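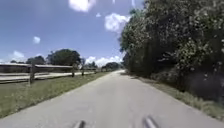 Path walk, Lanside end
25/06/2022

Finally got out to look at the Lanside path properly, after putting it off twice (once for rain and once, I'm a bit ashamed to say, for cake). I wanted notes on the surface, the grass edges and the fence before we all sit down in July and argue about which stretch gets the work first.

The fence first, as it's what people write to us about. It's the old split-rail, gone that lovely grey-brown colour you can't buy, and I'd hate to see it swapped for something neater. From the path side the line of it looks decent to me. I haven't put a hand on every post, so that's still a job for somebody with a free afternoon and good gloves, and whoever goes should give each one a proper shove at the base. Please use the old post numbers from the Ifans survey and don't start a new set, or we'll end up with two lists again and I'll be the one matching them up at the kitchen table.

The surface is pale and speckled, and the wearing layer is the bit I find most interesting. You can pick out the lighter and darker flecks of aggregate quite easily once you stop looking at the trees. My worry is always the edges. There's no kerb anywhere I noted, so the paving just goes soft into the grass, and I'd like the edge looked at again after a good wet spell.
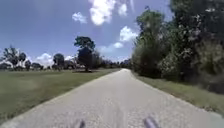 Notes: Naledi Le Roux
Read and scribbled on by: Dehua Kang

Out on the open lawn it's a different walk altogether, and I must say a very pleasant one. The big tree standing by itself throws a good patch of shade on the grass, and if there's ever money for a bench I'd put it near there, well back so the mower can get past. Dehua has written "roots!!" in the margin and he's right, so let's find out how far they spread before anyone digs a footing.

The Idolden plan gives this section as 411 m and my wheel gave 365. I don't believe either of them yet. I may have started from the wrong gate, and I did stop for a chat and lift the wheel to let a pram by, so I'll walk it again and write the start point down this time.

On to the verge along the fence side. It's uneven, yellowing in places, and here and there the grass has crept over onto the paving.

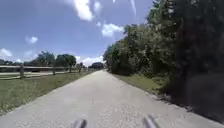
I'd edge it by hand with a half-moon and leave the Arnitz cutter in the shed, it bites too deep and we'd lose some of the path along with the turf. Slow going, I know, but it's nice work in company and I'm happy to bring the thermos.

The trees and shrubs on the right are thick all the way up. Dehua wants them taken back hard. I'd sooner trim whatever leans over the path and leave the rest until the birds have finished with it, so we'll have to talk that one through.

Still to do: re-wheel the lawn section, shove test on the posts, find the missing page 62 of the Ifans survey, ask Idolden which gate they measured from.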